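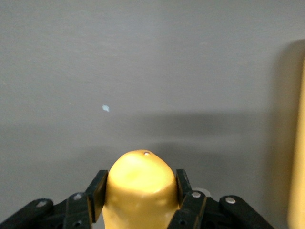

Golden yellow, with the usual dents and mottling.

How to ripen fruit on the counter (and stop it in time!)

I love this stuff. Most of the fruit we bring home was picked early, and with a paper bag and a little patience you can get so much more flavor out of it.

What you need: a plain paper bag, one ripe banana, and a spot out of the sun. I use lunch bags from a 39-cent bin, and they last for ages.

1. Sort first. Pears, peaches, mangoes, kiwis and avocados keep ripening after picking. Grapes, berries and citrus don't, so eat those as they are.

2. Put the fruit in the bag with the banana and fold the top over twice. Skip plastic, it traps moisture and you'll get mold.

3. Check every morning. Press gently near the stem with your thumb. A little give means you're there! Don't squeeze the sides or you'll bruise them.

4. Smell it, too. A ripe mango or peach smells sweet at the stem end, and color can fool you (plenty of mangoes stay green the whole way).

5. Once it's ripe, move it to the fridge. Pears and avocados hold for a few more days in there, and peaches taste best if you let them warm up for an hour before eating.

If you buy on Saturday, start half the batch in the bag and leave the other half out in a bowl. The bowl half will be ready later in the week, just when you want more.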